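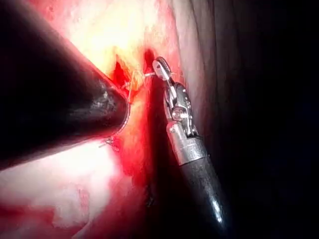 Plukcombe, June

Gullora Farm Memories: notes on the collection

Gullora is a set of 400 written recollections of domestic work on small upland farms in the parish of Plukcombe. Contributors describe baking, butter-making, candle-dipping and the storing of winter food. Most write about their own childhood; a few retell what a grandparent told them.

Contents

The texts are in 4 folders, one for each season. Each recollection is a plain text file, usually no longer than 2,000 words. An index gives the farm, the decade described and the household task.

Editing

Spelling has been left as written. Dialect words are kept and explained in a separate glossary, compiled by Abelardo Insaurralde. Roughly 30 entries in the glossary remain uncertain – these are marked with a query.

Known gaps

The farms at Coven and Ninh are poorly covered. Dates given from memory have not been checked against parish records.

Use

The collection may be copied for teaching and private study. Please cite the file name and the contributor's initials. Corrections should be sent to the editor in writing.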